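Who Gets to Have a Say? Free Speech for Curious Kids

Have you ever put up your hand in class and told everyone what you really think about homework, or bike lanes, or the new lunch menu? Then you've already used free speech! It's a big idea, and people have been arguing over it for thousands of years.

Free speech means you can share your ideas and opinions without being punished by the government. You can say the prime minister has got something wrong. You can write a letter, wave a sign, make a podcast or sing a very rude song about parking fines.

Why do we bother with it? Imagine a town called Lakura, where 2,000 people live. The council wants to close the swimming pool in July. If grumbling about the council were against the law, the council might never hear that 800 people swim there every week! But in a town with free speech, somebody writes to the paper, somebody else starts a petition, and 287 people sign it. Now the council has to think again — or at least explain itself.

You don't need a grand building to talk about ideas like these. Libraries, halls, kitchens and classrooms all do the job. People have argued about politics in cafes and barns and on the back steps of the post office, and they still do.

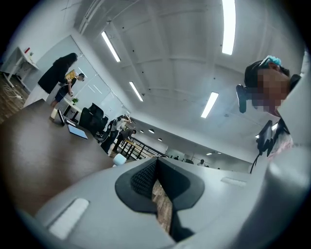

Long light tubes on a white ceiling.

So can you say anything at all? Not quite, and working out the limits is where it gets really interesting. Most countries have laws against threatening people. You also can't tell serious lies about someone that wreck their good name (the grown-up word for that is defamation). Different countries draw the line in different spots, and judges spend a lot of time deciding which side of it something falls on.

What about the internet? Let's say there's a website called Jisora where people post messages. The company that owns it can make its own rules, a bit like a neighbour deciding what's allowed at their barbecue. If Jisora takes down your post, that's different from the government punishing you for it. Some people think websites should leave nearly everything up. Others think they should take down more, especially things that are cruel or untrue. Both sides say they care about being fair, and it's a terrific thing to debate with your family!

Try it yourself
Pick a question, such as "Should kids be allowed to vote?" Find a friend and give each person 3 minutes to talk while the other one only listens. Then swap sides and argue the opposite. It's harder than it sounds, and much more fun!

Words to know
Opinion — what someone thinks about something
Petition — a request that lots of people sign
Censorship — stopping people from saying, printing or seeing something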